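Section 7. Setting Up a Display Stand in the Main Hall

This section applies to all exhibitors who have been given a table space at the Skarkness Community Centre. It should be read together with the booking form and the fire notice displayed at the hall entrance. Exhibitors using the Nygård Room should refer to the separate sheet for that room.

7.1 Before you arrive

Confirm your stand number with the bookings office. Stand numbers are allotted when the form is returned and cannot be exchanged between exhibitors on the day. Any electrical item you intend to plug in must be listed on the form, including items that will be used only to prepare refreshments. Form 3605 is the current version; earlier versions are no longer accepted.

7.2 Hanging a backdrop

1. Check that the rail above your stand is firmly seated at both ends. Do not adjust a loose rail yourself. Report it to the duty officer.
2. Unfold the fabric on a clean surface and find the top hem.
3. Clip the hem to the rail, starting at the centre and working outwards.
4. Where two panels are used, let the inner edges meet so that the wall does not show between them.
5. Leave a gap between the lower edge of the fabric and any heater.
6. Attach lettering only after the fabric is hanging straight. Light foam or card letters are suitable. Wooden and metal letters are not permitted on fabric.

Note: Pins may be used on fabric but must not be pushed into the wall or the rail. The cost of repairing marks will be charged to the exhibitor.

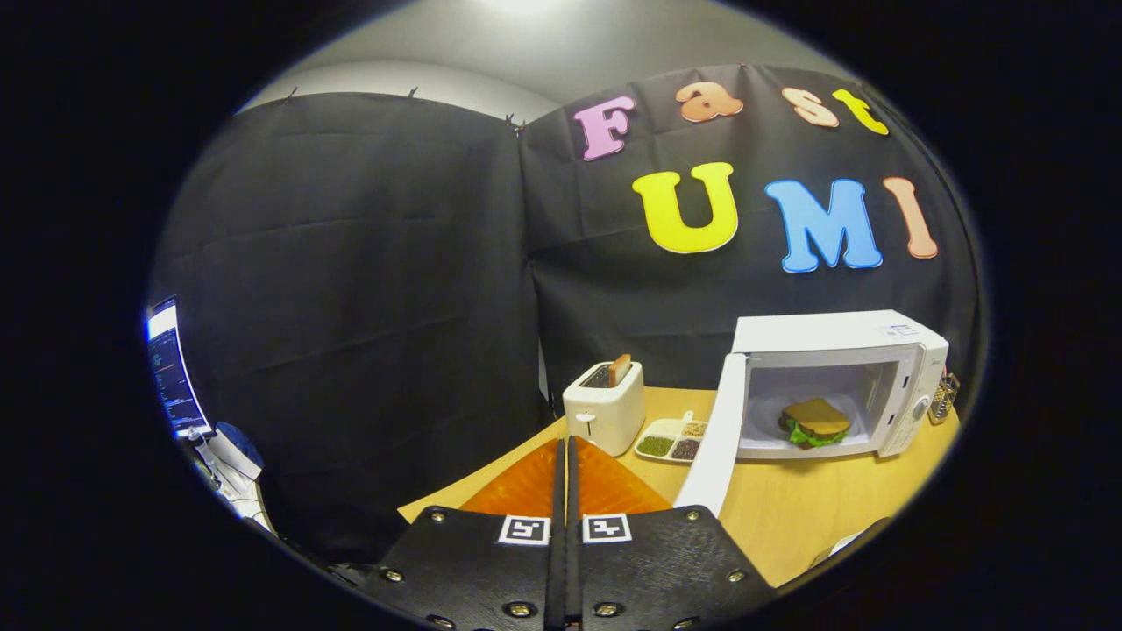 7.3 Connecting electrical items

1. Use the socket marked with your stand number. Each stand is allowed 2 items at any one time.
2. Keep cables behind the table or under the rubber cable cover supplied by the hall.
3. Unwind any extension reel fully before use, even if only a short length is needed.
4. Switch off at the socket before moving an item.

Caution: Items that produce heat must stand on a firm, level surface, clear of hanging fabric, paper and leaflets. They must not be left switched on while the stand is unattended.

Caution: Do not join one extension lead to another. If the lead does not reach, ask for the stand to be moved.

7.4 Lighting

The ceiling lights are controlled from the Esiretti panel beside the stage door. Exhibitors may ask for the row above their stand to be dimmed, provided that neighbouring stands agree. Clip-on lamps count towards the allowance in 7.3.

7.5 Taking down

1. Switch off and unplug all items, and allow heated items to cool before packing.
2. Remove lettering first, then the clips, then the fabric. Return clips to the Flumby box at the side of the stage.
3. Wipe the table and leave it in place.
4. Hand your stand card to the duty officer and sign out.

Questions about this section should be addressed to Annelies Wieser, Bookings Office, extension 151.

Section last revised September 2024. The winter layout of the hall takes effect in November.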